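The Arm in the Spare Bedroom

The Zirniveo shared workshop closes at 9 p.m., so Nuka lives at home. Nuka is a robot arm, named for nothing in particular, and it has the spare bedroom. Guests get the couch.

I built it over 20 weekends with a Jirkine kit, a secondhand power supply and the sort of confidence that comes from skipping the manual. The kit cost $900, which I described to my household as "under 1000." The shoulder joint went on backward twice. The forum advice was to buy a Hsu torque driver. I bought a Hsu torque driver, and the joint went on backward with much greater precision.

By February it could reach for things. Reaching the correct things took longer, and I spent many evenings on my knees, editing two lines of code and muttering at a countertop appliance.
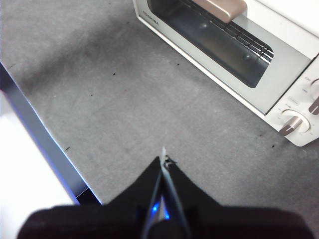 The goal is toast, eventually. I already own a pair of hands that make toast, and they came preinstalled, a point my family raises at breakfast. But a door handle is a fine teacher. Pull too straight and the whole oven follows you across the room — pull in an arc and you need trigonometry before coffee. The knobs are next on my list, right after I find the spare fuses.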